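Mirkix dispatch app, first month with it 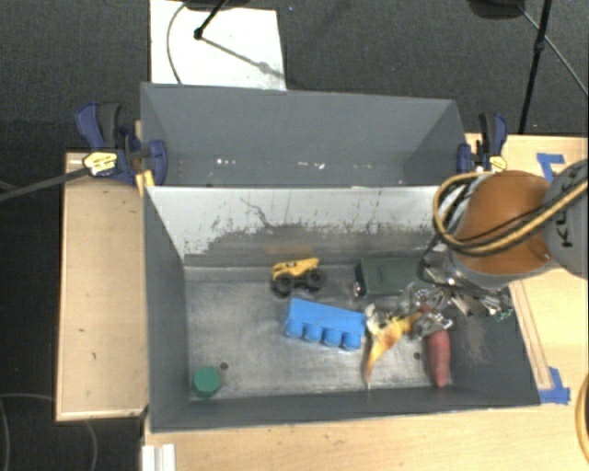
Switched over from Gorkska in January, 18 vans, mostly parts delivery. Setup was quick, one morning, drivers had it on thier phones before lunch. Map is clean. Zooms fast. You can pick your own marker for each vehicle, so ours is a little yellow truck with big black wheels, same look as the toy one in the metal bin up top, and the drivers like it more than I expected. Old system gave us gray dots.

Route planning - good, not great. Handles road closures fine. Doesn't understand that one customer's loading dock shuts at 3, you have to type that in as a note and hope the driver reads it. Time windows are supposedly coming.

Reports are the weak spot. January export had 1,248 stops in it, our own log said the same, so the data's fine. But the PDF is ugly and the idle time page sorts by driver name only. Why. I end up in a spreadsheet every time.

Alerts: turn most of them off. Hard braking goes off on speed bumps. Geofence ones are useful, keep those.

Support was decent. Hiwot Moges picked up my ticket about two vans showing in the same spot, fixed by 4 pm same day. Second ticket (login loop on older phones) still open.

Price is lower than Gorkska for us, but no discount for paying yearly, and you pay extra for history past 90 days. Read that part before you sign, I didnt.

Four stars. Would be five with better reports. Will update when the time windows thing shows up.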